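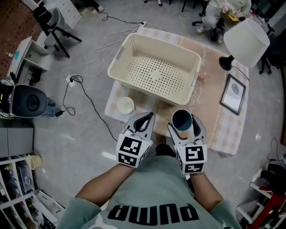

Re: [club-list] Hand-held grippers, cups and the basket task

From: Imogen Rudd
To: club-list
Date: Sunday, July 10, 2022
Subject: Re: [club-list] Hand-held grippers, cups and the basket task

Hello Paora, hello everyone,

Paora Tuhiwai wrote:

> Hi all,
>
> I missed the last two sessions because of exams and I've lost track of
> where the cup task has got to. Could somebody fill me in? In particular:
>
> 1. Are we still using both hand-held grippers, or has it gone back to one?
> 2. Is the basket the target, or just something on the table?
> 3. What is the episode count now? The sheet says one thing and the
> drive says another.
> 4. How tightly do we squeeze? When I tried in May I crushed nearly every
> cup I touched and I'd like not to do that again.
>
> Also, is there anything I can do from home? I've got a decent computer and
> most of next week free.
>
> Paora

Welcome back, and well done for getting through the exams! You've picked a very good moment to ask, as things have moved on a lot and I've been itching to write it all down somewhere. I'll go through your points and then add a few things for everybody else at the bottom.

> 1. Are we still using both hand-held grippers, or has it gone back to one?

Both! One in each hand, and I don't think any of us would go back now. Xiomara was the one who pushed for it and she was completely right. With a single gripper you end up doing odd little shuffles to turn a cup the way you want it, and the model learns the shuffles. With two, you can steady the basket with one side while you lower a cup with the other, or simply keep the spare one open and out of the way until you need it. It does feel strange for the first few goes (my left hand kept trying to join in when it had no job at all) but after a quarter of an hour you stop thinking about it.

The one rule is that the marker cubes have to stay in sight. Those black-and-white squares are how the tracking knows where each gripper is, so if you twist your wrist right under, or cross one arm over the other, we get a hole in the path. Short holes can be filled in. Long ones mean the episode goes in the bin, which is a shame when the rest of it was lovely.

> 2. Is the basket the target, or just something on the table?

It's the target. The big cream laundry basket goes at the far side of the table and the paper cups start anywhere on the cloth in front of it or beside it. An episode starts with the basket empty and ends when the cups are standing in it and both grippers are open and clear. Upright counts. Tipped over doesn't, though please keep recording if one falls and pick it up again, as Nkechi wants plenty of recoveries in the set and we have hardly any.

Everything else on the table is there to be left alone. We've got the lamp and the little framed picture out on the right-hand side, and they get shifted between batches so the model can't simply memorise one layout. If you nudge the lamp with your elbow, say so in the notes column and carry on. The patterned tablecloth stays for now too. Chelsea was worried that the lettering down the side would confuse things, and we had a proper argument about it over biscuits, but her own plain-cloth test came out no better, so the nice cloth won.

> 3. What is the episode count now? The sheet says one thing and the
> drive says another.

The drive is right. We have 3,042 episodes uploaded, of which 400 are the old single-gripper ones. The sheet stopped updating when I changed a column name, sorry, entirely my doing. I've mended it and it should agree by the time you read this.

The target we set at the beginning of the year was 2,000, and I remember thinking that was wildly ambitious for a club that meets twice a week. Look at us!

There are 71 episodes in a folder called "unsure". They are mostly ones where the tracking dropped out near the rim of the basket and I couldn't decide whether they were worth keeping. Hold that thought, as it comes up again below.

> 4. How tightly do we squeeze? When I tried in May I crushed nearly every
> cup I touched and I'd like not to do that again.

You weren't alone, we got through a whole sleeve of cups that evening. What works for me is coming in level with the middle of the cup, closing until the fingers just touch on both sides, and then adding the tiniest bit more. The curved fingers do most of the holding for you. If you grab right up at the rim it buckles straight away, and if you go too low the cup leans over as you lift.

Slow down at the end as well. Nearly all my early failures were from letting go while the cup was still a finger's width above the bottom of the basket. Put it down, feel it stop, then open.

We're using more than one sort of cup now, by the way. There are small white ones and some with a dark teal inside, and I love the teal ones, because you can tell at a glance which way up they are when you're looking through recordings at speed. Please mix them. Xiomara did a first training run on white cups only and the arm was hopeless with anything else.

> Also, is there anything I can do from home?

Yes please! The "unsure" folder is all yours if you'd like it. Watch each one through and mark it keep, trim or drop. Trim means the good part is long enough to use if we cut the end off. Don't agonise over them. If you've watched one three times and still can't decide, drop it.

If you finish that and want something meatier, Nkechi is writing a small script to fill the short tracking holes automatically and would like a second pair of eyes. It's in the shared repository under Lavura (she names all her scripts, don't ask me where she gets them). It's fairly readable and the comments are good.

A few other things for the whole list:

The Ridex challenge. Our entry has gone in under the team name Crabtree, and the task we've put down is cups into basket, two arms, with household clutter on the table. Chelsea has the rules and will send round the bits that matter. The main one is that the judges move the clutter just before the run, so all that lamp-shifting is going to earn its keep. I can't tell you how much I'm looking forward to this one.

First run on the real arms. Xiomara got the newest model going on the bench on Thursday evening. Out of the tries I watched, it reached the cup every time and got it over the basket more often than not. It then held on to it and hovered, looking for all the world as though it had forgotten what it came in for. We think the endings of our episodes are being clipped too early, so please leave the grippers open and still for a couple of seconds before you press stop. Even so, I was grinning all the way home. It's a cup! In the air! Because of us!

Cables. There are a lot of leads across the floor these days, what with two power strips and everything plugged into them. Please look where you're stepping when you go round the back of the table, and if you unplug something, plug it in again before you leave. I'm going to bring some tape and tidy the run towards the desk.

New people. Two first years have asked about joining and I've told them to come along and have a go. If you're at the table when they turn up, let them do a few practice cups with nothing recording. It's much more fun to learn that way and we have cups to spare.

Write-up. The Zovwood grant people would like a page from us with a short account of what we've done. I've started a draft, and if you've got a favourite moment or a favourite disaster, send it to me off-list and I'll try to squeeze it in.

Paora, shout if the folder permissions give you any trouble, they've been a bit moody. And do come on Tuesday if you can, we'll be doing a clutter batch and I'd love you to have another crack at the cups.

Imogen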